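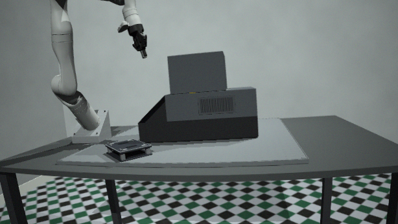

*By the Unelport bench desk. Reviewed in May, simulator build only.*

# Lomero narrow-finger gripper, simulated model

Lomero sells its narrow-finger gripper with a simulation package, and the package can be bought without the hardware. We spent 21 hours with it before deciding whether to order the real part. This review covers the simulated version on a light grey arm, compared with the Jeso wide-jaw model we have used for the past year.

## Setup

The package loads as a single folder. We mounted the gripper on our usual arm, on the wedge base at the left end of the table, with the big faceted machine body in the middle and the small raised plate in front of the base. Both sit on the light grey board. We use this layout for every gripper we test, so results can be compared.

Installing took 16 minutes. The tool center point was wrong on first load. It sat above the fingertip instead of at it, and every approach stopped short. The fix is one line in the config file, but the manual doesn't mention it. The Jeso model loaded with the correct point.

We ran both grippers through the Retamal controller at its default settings.

## Reach and clearance

Clearance is the main reason to look at this gripper. The mechanism is black, compact and narrow at the end. With the forearm coming down at a slight angle, the tip can work in the space between the wedge base and the machine body without the wrist touching either one. The Jeso jaws needed a steeper approach there and still hit the dark slope on the body's left side in a good number of runs.

The raised plate was harder. It stands on short supports, and we asked each gripper to take hold of the plate by its rim. The Lomero got a finger into the gap underneath in most attempts. The Jeso couldn't do it from any angle we tried.

Past the machine body, toward the right end of the table, there was little difference. That side is open and either gripper will do.

## Grip

We ran 830 pick attempts with each model, using the same set of blocks, rods and thin plates. The Lomero was better on rods and thin plates. It was worse on blocks, which tended to turn in its grip when the arm sped up. Lowering the acceleration limit cured most of that and made each cycle longer.

Contact on the fingertip is modeled as one flat patch. A real fingertip gives a little, so I'd treat the block results with some caution until we have the part on a bench.

## Speed and stability

The simulation ran at normal speed on our office desktop. With the physics rate set to 4000 steps per second it slowed down a lot, and the grip results didn't change enough to make that worth using. We had two crashes, both when the gripper was told to close while already closed. Restarting the controller cleared them.

## Who should buy it

Buy the package if your parts are thin or your work area is crowded. If you mostly move blocks across an open table, the Jeso is easier to set up and holds better. We have ordered one Lomero for the bench and will keep the Jeso for general work.

**Good:** narrow tip, easy approach in tight spots, quick install

**Bad:** wrong tool center point on first load, blocks turn at speed, thin manual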